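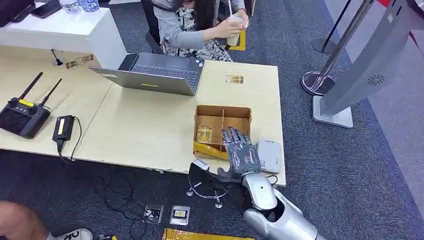

Filippos Spanos认为，玻璃器皿在运输中破碎，多数的责任在包装，而玻璃本身的责任比较小；他还主张，讨论易碎品包装的时候，应该先讨论空隙，然后再讨论材料。这个看法在同行之中没有得到完全的同意，但是它常常被引用，作为这个题目的起点。

易碎品包装

易碎品包装是指为了玻璃、陶瓷、瓷器、灯具、蛋类等容易破碎的物品而设计的包装方法和包装材料的总称。它的范围包括工厂里的成批包装，也包括家庭在搬家时的手工包装。两者使用的原理相同，但是费用、速度和对外观的要求有很大的差别。

名称

在汉语中，“易碎品”一词主要用于邮寄、运输和搬家的场合。在仓库里工作的人有时只说“玻璃货”，即使箱子里面装的是陶瓷。旧时的文书中也可以见到“脆器”的写法，现在已经很少使用。

历史

在纸板得到普及以前，人们用容易取得的天然材料来保护器皿，例如稻草、麦秆、干海草、锯末和刨花。中国南方的瓷器产地习惯用稻草把碗碟一叠一叠地捆扎，再放入竹篓或者木桶。捆扎是一种专门的手艺，学徒需要较长时间才能掌握草绳的松紧。草绳太紧，碗口会受到压力；草绳太松，碗与碗之间会互相摩擦。

远洋运输中，瓷器常常被放在船舱的低处，因为它比较重，又不怕水。茶叶则放在上层。有些货主把小件的瓷器埋在谷物或者西米里面，到港以后两种货物分别出售。

十九世纪后半期，瓦楞纸开始用于包裹玻璃瓶和灯罩。最初的瓦楞纸只有一面贴了平纸，可以卷曲，作用与稻草相似。后来两面都贴平纸的纸板出现了，它可以做成箱子，于是木箱慢慢地退出了日常的货物运输。二十世纪中期以后，塑料泡沫和气泡膜进入市场。近年来，由于对塑料废弃物的限制，不少厂家又回到纸制的材料。

在玻璃小镇Rindari，从木箱到纸箱的改变来得比较晚。当地的玻璃厂Rezende长期使用松木箱，每箱装40只酒杯，用刨花填满。Gervásio Sampaio在一本关于该厂的小册子里写到，工人不喜欢纸箱，理由是木箱空了以后可以带回家里养鸡，纸箱却不可以。该厂最终接受纸箱，是在港口Poken改变了装卸收费的办法之后：新的收费按照重量计算，而一只松木箱本身就很重。

原理

物品在运输中受到的作用主要有冲击、振动和静压。冲击来自跌落和碰撞，持续的时间很短。振动来自车辆和机器，强度不大，但是时间很长，它会使填充材料下沉，让原来装满的箱子出现空隙。静压来自堆放在上面的货物。

缓冲材料的作用是把冲击的时间拉长，使物品受到的力减小。材料太硬，力会直接传到物品上；材料太软，它会在冲击结束以前就被压到底，后面的部分等于没有保护。所以缓冲材料的厚度和硬度要按照物品的重量来选择，并不是越软越好。

物品的形状也有影响。杯子的口沿、壶嘴和把手最容易损坏，平盘则以竖着放为好。竖放的盘子用边缘来承受力，平放的盘子要承受上面所有盘子的重量，中间的部分容易断裂。

主要的形式

隔板：用互相交叉插入的纸板，把箱内的空间分成小格，每一格放一件物品。隔板的高度一般应与物品相等或者稍高，这样静压由隔板来承受。酒瓶和杯子多数采用这种形式。

包裹：用纸、布或者薄膜包住单件物品。报纸的价格最低，但是油墨会留在白色的瓷器上面，所以搬家公司一般用没有印刷的纸。

填充：把碎纸、刨花或者颗粒倒入空隙。填充的速度很快，缺点是振动以后容易下沉，开箱以后的清理也比较麻烦。

模塑：用纸浆或者泡沫做成与物品形状相合的托盘。鸡蛋托盘是最常见的例子。模具的费用高，数量少的时候不合算。

悬挂：用有弹性的薄膜把物品固定在框架的中间，使它不接触箱壁。多用于仪器和贵重的工艺品。

试验

包装的试验通常包括跌落、振动和堆码三个部分。跌落试验要让箱子的角、棱和面分别着地，其中以角着地最为严格。Rezende厂内部的规定是，新的箱型要装满货物，从82厘米的高度跌落，然后由检查员逐件地看杯口有没有裂纹。裂纹有时很细，用眼睛不容易发现，老的工人习惯用指甲轻轻敲杯子，听它的声音。声音发闷的杯子要放在一边。

堆码试验的时间比较长。潮湿的空气会使纸板变软，所以在干燥的房间里合格的箱子，到了雨季的码头上可能会塌下来。Poken的仓库在六月停止把玻璃货放在底层，这个习惯一直保持到现在。

标志

运输包装上常用的图形有高脚杯（表示易碎）、向上的箭头和雨伞（表示防潮）。高脚杯的图形不依赖文字，在语言不同的港口都能理解。对于标志的效果有不同的意见。一部分发货人认为标志能使装卸工人更加小心；Spanos则认为，标志太多的时候，人会不再去看它，包装应该在没有任何标志的条件下也能够保护货物。

家庭中的使用

家庭搬家时，包装的主要困难是物品的种类太多，大小不一。一般的做法是把重的放在下面，轻的放在上面，箱底先铺一层揉过的纸。箱子不宜太大，装满瓷器的大箱很难搬动，箱底也容易裂开。箱底的胶带应该贴成十字，或者贴成“工”字。装好以后可以轻轻摇动箱子，如果听到碰撞的声音，要打开再加纸。

在Rindari一带，人们把装满以后剩下的一只杯子叫做Namusia。按照当地的习惯，这只杯子不装箱，由搬家的人拿在手里，到新的房子以后第一个使用。

参见

瓦楞纸板；纸浆模塑；运输标志；瓷器贸易

分类：包装 | 玻璃与陶瓷 | 物流运输

分享 727　评论 40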